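Kuvside Paper and Desk Club
Minutes of the November meeting

The meeting opened at 7:00 p.m. in the back room. The minutes of the last meeting were accepted with one fix: the label maker was loaned to the Cavis group, not given to them, and we would love to have it back before the holidays.

1. Old business

The paper swap was a big hit. Nearly 100 sheets of fancy stock changed hands, and the cream laid paper was gone before the coffee was ready. The club will do it again in spring, with a separate table for envelopes so people aren't reaching over each other. Leftover stock is on the bottom shelf and is free to anyone who wants it (please take the speckled kind, we have so much of it).

2. The Mirkora folder

Mirkora is our name for the club handbook, which has been living in a shoebox for far too long. All the pages are now printed out and going into a proper folder with a clip inside, and everyone agreed it looks so much better already! It opens flat on the table, so a page can be read or straightened without the cover flopping shut. The group spent a good while on whether the short notes should go in front of the long ones. Decision: short notes in front, folding instructions next, supply list last.
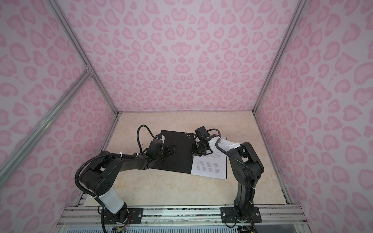
One member asked whether a clip would really hold up to the way we use the handbook, with people pulling pages out for copying at every meeting. She had a ring binder at home for years and liked being able to flip through it. Several people answered at once. The feeling was that a clip is kinder to the paper, and that old pages with torn ring holes are the reason we reprinted in the first place. She said she was willing to be won over, and offered to bring the ring binder next time so both can be tried side by side. Accepted with thanks.

It was also agreed that a page taken out for copying goes back the same evening. A slip of colored paper will mark the spot.

3. The work corner

Lots of happy talk on this one. The pink leopard print on the walls has grown on everybody, including those who voted for plain gray. Look closely and some of the spots are hearts, and once you have seen them you keep finding more. Against the beige marbled tabletop it makes a very cheerful place to sort paper. The one practical complaint is that cream paper can be hard to spot on that surface, so cream scraps get left behind. Suggestion adopted: put a dark sheet down first when working with pale stock, and check the tabletop before leaving.

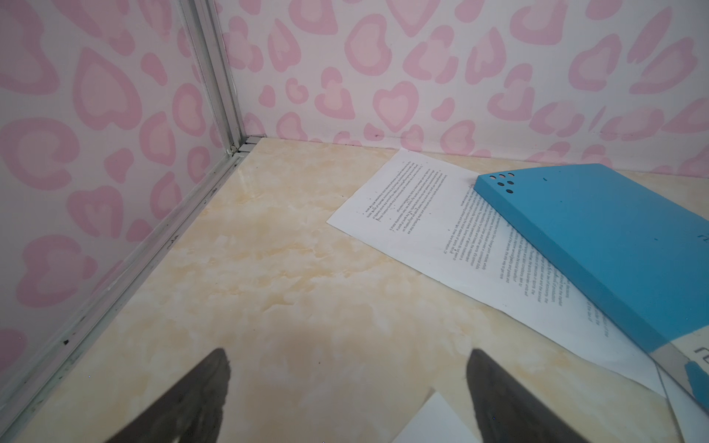
The sorting evenings will run from 5 to 7 p.m. starting after the holidays. Bring your own bone folder if you have one. Scissors and rulers are provided, and the good paper trimmer can be used as long as it goes back in its box with the blade locked. A request for a second lamp was approved, and a member has one in the garage that she will clean up and bring along.

Snacks stay on the side table. This was decided quickly and with feeling, after last month's jam.

4. Caring for the clip and the cover

A short demonstration was asked for, so the main points are written down for anyone who couldn't make it. Lift the metal lever all the way before adding pages. Tap the stack on the table to even up the edges, slide it under, and lower the lever gently with a finger on the paper. Don't force in extra pages. If the top sheet goes wavy, leave the folder closed under a heavy book overnight.

The dark cover shows scuffs when the light hits it, and opinion was split on whether that matters. Half the table finds it charming. A soft dry cloth was the only cleaning method everyone could agree on. The small round holes up near the corner of the cover were much admired, and no one is to put a sticker over them.

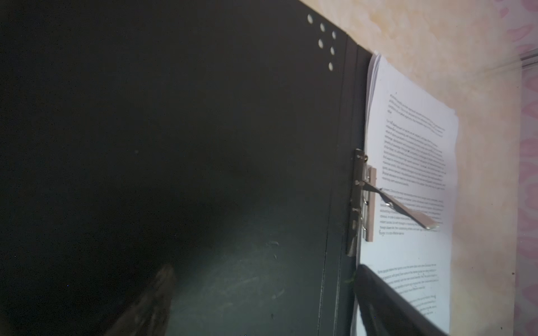
5. Visit to Onyshchenko

The trip to the Onyshchenko paper store is on! We can have 2 cars, with room for 4 people in each, and the sign-up sheet is by the kettle. The store has promised to let us see the marbling room in back. Bring a flat bag or a piece of cardboard for anything you buy.

6. Next meeting

Same room, 7:00 p.m. On the agenda are the ring binder trial, the spring swap and the label maker. The meeting closed at 8:40 p.m., and the speckled paper is still on the bottom shelf.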